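Teaching two arms to handle a cable, one try at a time

14th July

I've been meaning to write about the simulator side of Gostwood for ages, and every time I sit down to do it I end up fixing something in it instead. So, a cup of tea, the laptop on the good chair, and no fixing until this is posted!

Gostwood is my slow, stubborn attempt to get a pair of robot arms to work with cables around a metal stand. The learning part needs examples, lots of them, and each one starts as me steering both arms through the job by hand while everything gets recorded. I have 446 tries saved so far. Of those, 152 are ones I'd be happy to have a machine copy, and the rest are me bumping the stand, or dithering, or forgetting which hand was which (my left and right have never been on good terms).

I used to throw the clumsy ones away. Now I keep them in a folder of their own, with a short note on what went wrong, and I'm glad I did. When the trained version of Jikent, my little control program, started hovering over the table as if it had forgotten its keys, I went back through the good pile and found that I do exactly the same thing. I pause before every reach. It had learned my nerves along with everything else.

So the last batch has been all about moving without the pause, and about starting the arms in different poses so Jikent doesn't come to expect just one. I do 5 tries, get up, stretch, and do 5 more.
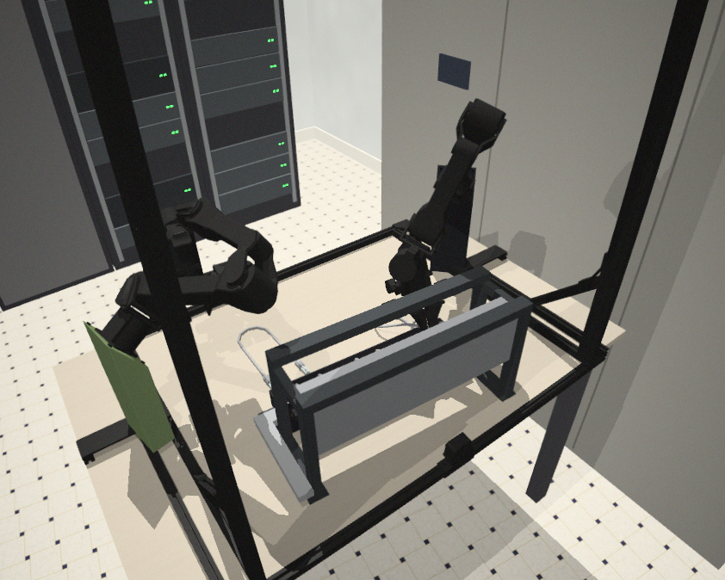
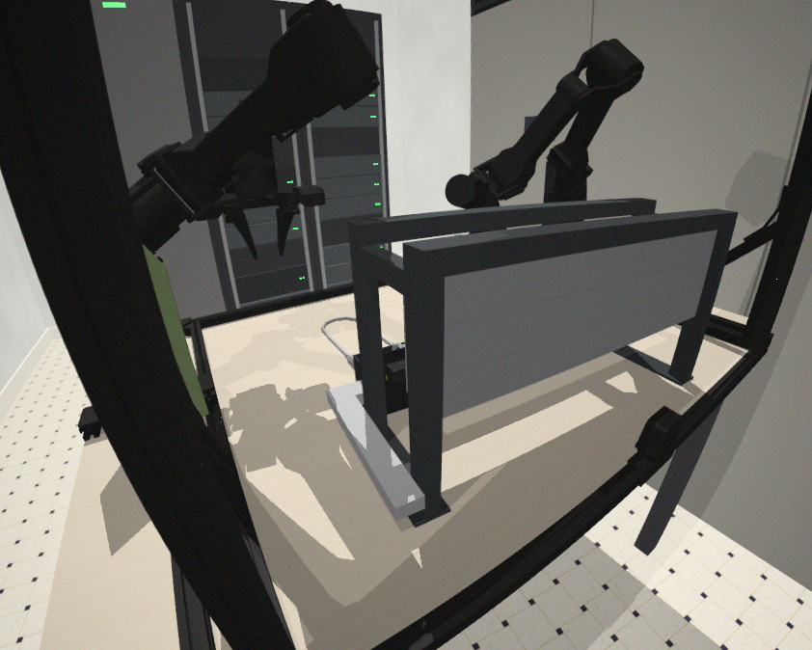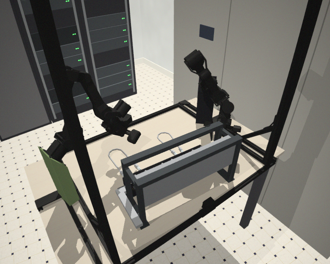

The other thing on my list is shadows and light. I've kept the lamps in the same spots all along, and I suspect Jikent leans on that more than I'd like. Moving them is easy enough, but then I'll want fresh tries under each setup, and that's a lot of evenings. I'm hoping to have three lighting setups covered by November, and if the hovering is gone by then I'll put up the notes from the clumsy folder too, for anyone who wants them.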